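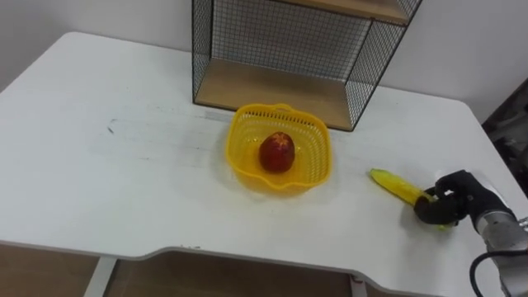
Step 1: Slow down the close

I start with the hand, and I run the grasp script at 15 percent speed. Corn is my favorite test because the cob is long and the planner has to pick an end!

Step 2: Check the approach height

Load the apple target and let the arm come in low over the table.

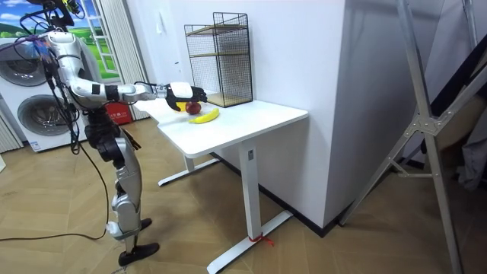
If your planner wants to swing in from the side, raise the pre-grasp point by 30 mm and replan. Bình Tạ's config has this already (thanks, Bình).

Step 3: Add the shelf

Put the mesh rack in as a solid box with an open front, then send the hand in to the bowl.
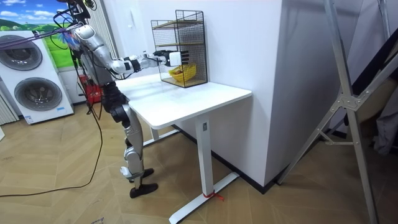
I keep the joint log open the whole time and save it before I touch the basket target.

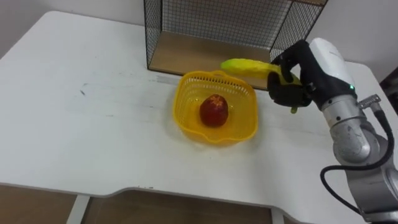 Banana held over the basket, head camera view.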